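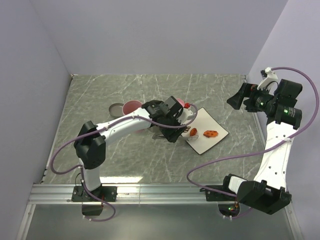 Entretien / Bonnes pratiques en robotique

« Une règle qu'on ne peut pas lire debout, les mains prises, c'est une règle perdue »

Elle nous reçoit avec du thé, une boîte de biscuits entamée et un classeur à la couverture gondolée qu'elle pose entre nous avec un certain cérémonial. Chez Sanura, où elle est responsable des procédures pour les postes à deux bras, tout le monde appelle ce classeur « le cahier ». Il compte 59 règles. Il y en a eu 70, et elle parle des disparues avec un reste de tendresse, comme on parlerait d'anciens voisins.

« Au début, on écrivait une règle chaque fois que quelque chose nous agaçait, raconte-t-elle. Un bras qui frôle l'autre, hop, une règle. Un couvert qui glisse, une règle. Et puis on s'est aperçus que certaines disaient la même chose avec des mots différents, et que deux d'entre elles se contredisaient carrément ! Les opérateurs choisissaient celle qui les arrangeait, et je ne peux pas leur en vouloir. »

Le travail sur des objets de cuisine, bols, ustensiles, planche à découper, aliments ou ce qui en tient lieu, lui paraît une excellente école. Les formes sont banales, mais elles se gênent les unes les autres. Un manche dépasse, un bol passe derrière un poignet, une planche posée de biais présente un coin là où l'on attendait un bord. « Moi, je tiens beaucoup à la planche de biais, dit-elle. Les gens ont envie de la remettre droite, c'est plus fort qu'eux. Chez nous, la position de départ est écrite sur la fiche d'essai, et si la fiche dit en losange, on la laisse en losange. »

La règle qu'elle cite en premier, et qu'elle récite presque sans regarder le cahier, concerne le partage de l'espace. Quand un bras travaille au-dessus des objets, l'autre attend à l'écart, pince dégagée, dans une position dont il peut repartir sans traverser la zone de son voisin. Elle mime la chose avec ses deux avant-bras, manque de renverser sa tasse, rit, recommence plus lentement. « Attendre, c'est une tâche à part entière. On programme avec beaucoup de soin le bras qui saisit, et celui qui attend, on le laisse un peu n'importe où. Or c'est lui qui va se trouver sur le chemin au moment de l'échange. »

Viennent ensuite les câbles, sujet sur lequel elle pourrait manifestement tenir l'après-midi (et nous l'aurions volontiers laissée faire). Une boucle trop courte tire sur le poignet, une boucle trop large va se promener sur le plan de travail, parfois tout près des objets. Le cahier demande donc qu'on déplace chaque bras lentement, à vitesse réduite, jusqu'aux limites de la tâche prévue, en suivant le câble des yeux sur toute sa longueur, et qu'on vérifie les attaches à chaque changement de montage. « Un câble, ça doit avoir du mou, je le répète tout le temps. Mais le mou, il faut savoir où il va. Vous le regardez au repos, il est très bien, et puis vous tendez le bras et il balaie tout un coin de la table. »

Nous lui demandons d'où vient cette méthode. Elle la doit en partie à Bedley, l'atelier où elle a débuté, et en partie au projet Utby, mené pendant un hiver entier avec 3,000 essais consignés à la main, puis ressaisis un par un. Elle en garde le goût des fiches courtes. Celle de Sanura tient sur une page : objets présents, position de départ, bras actif, bras en attente, motif d'arrêt. Ce dernier champ est obligatoire, même lorsque l'essai s'est bien passé. « On écrit "fin normale", ça prend deux secondes. Un champ vide, je ne sais pas le lire. Est-ce que tout allait bien, ou est-ce que la personne est partie déjeuner ? »

Et les normes, les vraies, celles des organismes officiels ? Elle hoche longuement la tête. Le cahier ne les remplace pas, insiste-t-elle, et chaque nouveau poste passe d'abord par une analyse de risques en bonne et due forme. Les règles maison commencent après, dans les petits gestes : ne jamais redresser un objet à la main tant que les bras sont sous tension, annoncer à voix haute la reprise, laisser l'arrêt d'urgence à portée de la personne qui observe. Sur ce point, elle devient presque sévère. « Celui qui observe n'a rien d'autre à faire. Pas de téléphone, pas de fiche à remplir. La fiche, c'est après. »

La prochaine version, baptisée Yusof du nom de la salle où elle se réunit avec les opérateurs, devrait descendre à 40 règles. Elle hésite encore sur plusieurs d'entre elles, notamment celle qui impose de ranger les ustensiles dans un ordre fixe entre deux essais, et que la moitié de l'équipe trouve inutile. « Ils ont peut-être raison, vous savez. Je la garde encore un mois et on en reparle. » Puis elle referme le classeur et nous propose le dernier biscuit.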